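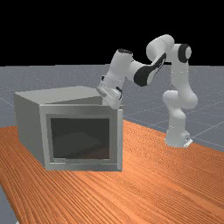 Jarolero Student Robotics Project
Fall progress report to the Mendico Fund
October 2025

Summary

We are happy to say the fall program is up and running and that students are already well into the manipulation unit your grant paid for. Thirteen students signed up in September, and all of them are still coming. They meet twice a week after school and most stay past the end of the session, so we now lock up later than we planned!

The big change from last year is that everybody works in simulation first. Students write a controller for a seven-jointed arm, run it against a tabletop kitchen setup, and save each run so the others can look it over. Last spring a single arm meant long waits for a turn. Now a student can have an idea at four o'clock and find out what is wrong with it by ten past.

What students have done so far

The first three weeks went to the basics: joint angles, reference points, and how to tell the gripper where to go without sending the elbow through the table. Several students had never written a line of code before September. They learned by changing one number at a time and watching what happened, and they kept notes on it in the shared log.

Since then the group has been on the microwave task. The goal is for the arm to open and close the door by itself, starting from a different position each time. It sounds small and it has kept a roomful of teenagers arguing happily for weeks. A hinged door swings along an arc, so a gripper that moves in a straight line loses it or jams against it. One team is working from the handle, another wants to come at the door by its top corner, and a third is trying to learn the motion from saved runs.

By the time of this report students had logged 503 runs. Of those, 162 met our standard for success, with the door past the target angle and the arm back at its rest position. Most of the good ones came after the teams began sharing their approach paths. The commonest fault is still the last bit of the approach — the gripper arrives at the right height but tilted, and the fingers catch the edge of the door.

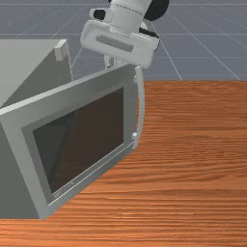 Tello review sessions

Every other week we hold a review in the Tello room, where each team plays back one good run and one bad one and takes questions. Students were shy about the bad runs at first. Now those get most of the questions, and two teams have rewritten their grasp code after a suggestion from another table.

Spending

Spending is on plan. The workstations were bought and set up before the first session. We have used less than expected on printed materials and would like to move $30 from that line to storage drives for the saved runs. Please let us know if you need a separate request for this.

Problems

Two of the older workstations run the simulation slowly when the contact settings are turned up. We pair students on the faster machines for now. We also spent too long on math review in week two and will split it up next year.

Next steps

Teams will finish the door task and then move on to placing a cup inside. In December they will show their work at the Purkus open evening, with playback on the big screen and a station where visitors can try steering the arm themselves. We would love to have someone from the Fund there, and will send the time as soon as the hall is confirmed.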